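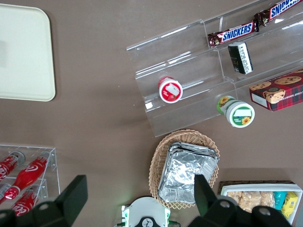 We had our third long session of the month on Monday, and I said I would write up where the club is before the February meet at Lekstead. I have been putting it off, so this covers a few weeks at once.

The task has not changed since the rules came out. The arm gets a table of shop goods and a written list, and it has to move each item on the list into an empty tray. The goods can be on stands, in baskets or lying flat. The teams are not told the layout until the day, so there is no point in learning one table by heart. Soylu, the club that hosts the practice rounds, uses a lot of clear plastic in its layouts, and we have copied that at our end.

Clear plastic has been most of our trouble. The stepped stand gives bright lines along the front of each shelf, and our software kept finding edges there that belonged to nothing. For a while it would pick a spot in the air just in front of the shelf and close on it, over and over. Two of the students spent most of January labeling shelf edges by hand, and they now have 2987 labeled pictures, which is a lot of evenings. It helped. The arm still goes for the wrong step now and then, but it no longer gets stuck there.

Candy bars are our best item. A Snickers bar lying along a shelf has a clear long side and short side, the wrapper is dark against almost everything we put under it, and the fingers can come down across the middle without much care. If everything on the list were a candy bar we would be done.

Round things are harder. A jar lying on its side wants to roll as soon as one finger touches before the other. The fix we are trying is to slow the last part of the approach and center on the lid end, where the color changes and the position is easier to find. I am not sure this is the right fix. One of the older students thinks we should come in lower with the fingers already nearly closed, and we will try that next week.

The Coke bottles in the angled rack are their own problem. The arm can find them without any trouble, red being red. Getting one out means pulling along the line of the slot, and if the pull is off by even a little the bottle jams against the side of the rack. We have a separate routine for this called Sumen (it was the name of a folder and it stuck). It works out the angle of the bottle first and only then decides where to put the wrist. It is slow.

Then there are the foil containers. They nest, and taking a single one off the stack is something we have more or less given up on for this season. The fingers either get none or crush the rim. The rules allow a team to skip an item for a small penalty, so we will skip it and spend the time elsewhere.

For anyone who wants figures: since the new year we have logged 214 attempts at single picks, and 143 of them ended with the right item in the tray. Those include the bad weeks with the stand. I would not compare them with anybody else's numbers, as each club sets its own table and some are a good deal kinder than ours.

A few practical notes for club members. Sessions now start at 5:30, as the room is locked until then. Please put wrappers and boxes back the way you found them, even the dented ones, and do not eat the stock. If you change a setting on the arm, write it in the notebook with your initials. Last week we lost more than an hour to a speed limit that someone had lowered and forgotten.

The Amham club has offered to swap layouts with us before the meet. They send us a table plan, we send them one, and each side sets up the other's and runs it blind. I have said yes. Their plan should be here by the end of the week, and I will bring printed copies to the next session.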